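Soft pads or hard pads for folding dark fabric with a pair of hand-held grippers?

Posted by Elsa Nieminen in Grippers & End Effectors 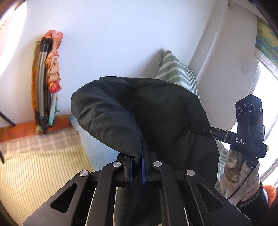 I've been comparing finger pads for about two weeks now and I've reached the point where I dream about friction. The setup is two hand-held grippers, one per hand, cameras on top, and me on the floor folding laundry like it's a paid position. The left one has blue pads on both fingers. I have a second set of pads in plain hard rubber, and a third set I cut myself from a bath mat, which we don't need to discuss.

My trouble is thick, soft, dark cloth. With the blue pads I can pinch a thin fold and lift, and the whole pile comes up in one hump instead of just the layer I wanted. With the hard pads I get one layer more often, but then it slides out when I pull sideways with the other hand. I've tried squeezing harder. My thumb has opinions about that.

The other thing is the cameras. The fabric is nearly black and it bunches up right in front of the lenses, so for a good part of every fold the view is mostly cloth. I'm planning to record 365 folds per pad set before November and I'd like to not find out at fold 364 that I picked the wrong pads.

So: is anybody getting single-layer picks on heavy fabric with soft pads, and does the dark color matter as much as I think it does? I was also looking at the Nesach fingertips, which have a little lip on them, but they cost enough that I'd want to hear from a person who owns some.

14 comments hidden

Svyatoslav Ivanyshyn
Member, Soltdale

I own the Nesach tips. They're fine. The lip gets under an edge nicely if the edge is lying on something firm. On a blanket or a cushion it digs into the blanket, and then you are folding the blanket too. Are you working on a soft surface? If so, put a board down first and run the same 20 picks with each pad before you buy anything. I went through two sets of tips before I tried the board, so you can have that one for free.

On squeezing harder: don't. Soft pads spread out when you press them and grab more cloth. Close the fingers until they barely touch, drag a centimeter toward the hem, and then pinch. You're trying to raise a small ridge and catch only that. It feels silly and takes a few evenings to get used to. After that my single-layer rate on a fleece throw went from bad to respectable, and I won't give you a percentage because I kept my notes on the back of an envelope and the envelope went out with the recycling.

For the sliding, rough up the hard pads with 800 grit paper. I tried 1,000 first and it polished them, so now I have one very shiny set that can't hold a sock.

Wing-sze Tam

buy better pads

Pin-yu Lam
Moderator

I'll take the camera half of this, as Svyatoslav has done the fingers.

Dark cloth matters, but mostly through exposure. If there's a bright window in view, auto exposure will go with the window and your fabric turns into one flat blob with no creases in it. Lock the exposure on the cloth and let the window blow out. You don't need to see the window. Or draw a curtain, or turn yourself so the daylight comes from the side, where it picks up the folds. I'd try turning first, it costs nothing and you're on the floor anyway.

Cloth in front of the lens is harder. With two grippers you can at least arrange for one of them to look at what the other is holding. Keep the second hand a bit off to the side and angled in, and don't bring both down together until you have to. I compared both habits on the same pile of towels, and the offset version left me with far fewer stretches where neither view showed a fingertip. It also made me slower, and my towels looked like they'd been folded by somebody wearing oven mitts.

Check your cable too. If it loops over the back of your hand, give it enough slack that it doesn't tug when you turn your wrist. I lost a whole afternoon to a wobble I had blamed on the pads.

One suggestion on your plan: don't do all the folds with pad set one and then all the folds with set two. You'll be much better at folding by the end and the last pads will get the credit. Swap every ten or so. Yes, the little screws are annoying. Get a tray for them.

Elsa Nieminen

Thank you both (and Wing-sze, noted). I was on a mat, so a board went under it all this morning. The blue pads got better right away, the hard pads a little, the bath mat not at all. Swapping every ten it is. I've already dropped one screw.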